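November 4, 2021

Up before six and on the early bus out of Dellville. Cold, and the heater on the bus was only working at the back. Ate my toast standing in the corridor at Sirkitlow while I waited for somebody with a key. Yupin came along a few minutes after and let me in.

We have left the folding task for now and gone over to the sorting one. I'm not sorry. I had two weeks of folding and by the end of it my shoulders ached every night. The new task is toys out of a tray and into boxes, which sounds easier, and in some ways is. The boxes are painted and each has a hole in the top, and the toy has to go through the hole. If it sits on the rim and doesn't drop, you can nudge it once with the closed fingers. If it still doesn't drop, the run is marked as failed and you start again.

Yupin did the first hour while I watched and kept the log. She is much quicker than I am on the controls. She moves the arm in one go from the tray to the box, with hardly a stop over the hole, and I asked how she judges it. She said she doesn't look at the fingers at all, she looks at the hole and lets her hand follow. I tried that later and dropped the baseball on the floor.

Then my turn. The first twenty minutes were poor. I had got used to the slow setting from the folding, where you creep along the edge of the cloth, and I was creeping here too. Belmiro looked in and said the arm will learn to dither if I dither. He is right, but it is hard to hear when you are in the middle of it. He wants each pick to be one plain movement down, close, up, across, let go. If I miss the toy I'm allowed to go back for it and that stays in the recording, as he wants some of those. What he doesn't want is me hanging in the air making up my mind.

So I have started deciding before I press record. I pick the toy, I say it out loud, then I go. It felt silly with Yupin sitting there, but she took it up herself in the afternoon.
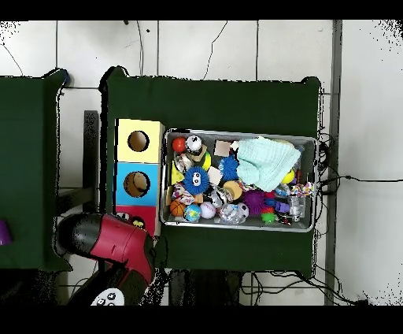
*Sorting task, tray full and boxes still stacked on the left.*

The balls are all right once you know them. The small basketball is the best of the lot, it has a bit of grip to it and sits well in the fingers. The spiky ones are good too, as there is always something to catch hold of. The shiny silver ones I dread. They roll off as soon as one finger touches before the other, and they go under whatever is next to them, and then you have to move that first. We agreed to take them last in each round, when there is more room in the tray.

The knitted cloth is the other nuisance. I thought I had finished with cloth. It lies over the top corner and if you pull it out from the wrong end it drags half the toys with it. Yupin lifts it by the fold and goes straight up, quite high, before she moves sideways. I copied that and it worked four times out of five. The fifth time the rope toy came up with it and I didn't see until they were both over the box. I marked it as a double and put a note in.

We had a talk over lunch about whether we ought to tidy the tray between rounds. I had been setting things out in rows without thinking, I suppose because it looks neat. Belmiro said no, tip them in and leave them how they land. Odano's people had the same trouble in January, he said, when everybody laid the toys out nicely and the arm was no use as soon as two things were touching. So from the afternoon on we shook the tray up and left it. It is harder work but I can see the sense in it.

Lunch was the rice from the place by Thongsuk again, and I had forgotten a fork.

The afternoon went better. I did a long stretch without a break, longer than I should have, and my thumb has gone stiff where it rests on the button. Yupin has put a strip of tape round her own controller to make it thicker and says it helps. I'll try it tomorrow if I remember to bring some tape.

One stoppage, a bit after three o'clock. The arm came up short on the way to the far side of the tray and wouldn't go further. I thought it was a fault but it was only a cable that had got caught on the way. Belmiro freed it, and we lost 2 runs because I hadn't stopped the recording and they had me talking to him and the arm doing nothing. I deleted them myself. From now on I stop the recording first and shout afterwards.

By the end we had 161 good runs for the day between us, which takes the whole set to 769. Yupin did more than half. I did keep a note of my own failures, partly from curiosity. Nearly all were in the first hour and nearly all were at the hole and not at the tray. I come in from the side and the toy clips the edge. I think I need to be higher when I cross over and then come straight down. I wrote HIGHER on a bit of card and will put it where I can see it.

Belmiro ran what has been learnt so far for the last quarter of an hour, with nobody at the controls. I had not seen it do this task on its own before. It got the basketball at the first try and took it across and in. Then it went for the globe, missed, came back up a little and went down again, and that second go was so like mine that I laughed. It has my small stop before the fingers close. Yupin saw it too. After that it spent a long time over the cloth and got nowhere, and Belmiro switched it off. He seemed content enough. He says another week on the cloth by itself might be worth more than everything else together, so I expect I know what I'll be doing.

It is an odd feeling to watch it. I can't say it pleased me exactly. It was more like hearing my own voice played back.

Put the toys away, wiped down the controllers, wrote up the log. Missed the first bus and got the next one. Home after seven. Soup and the end of the bread. Mum rang about the boiler man, who came and says it wants a new valve, and I said to go ahead with it.

To take tomorrow: tape, fork, the card if I haven't left it on the desk, and the other gloves. Yupin is off in the morning so I'm starting with Belmiro at half past eight.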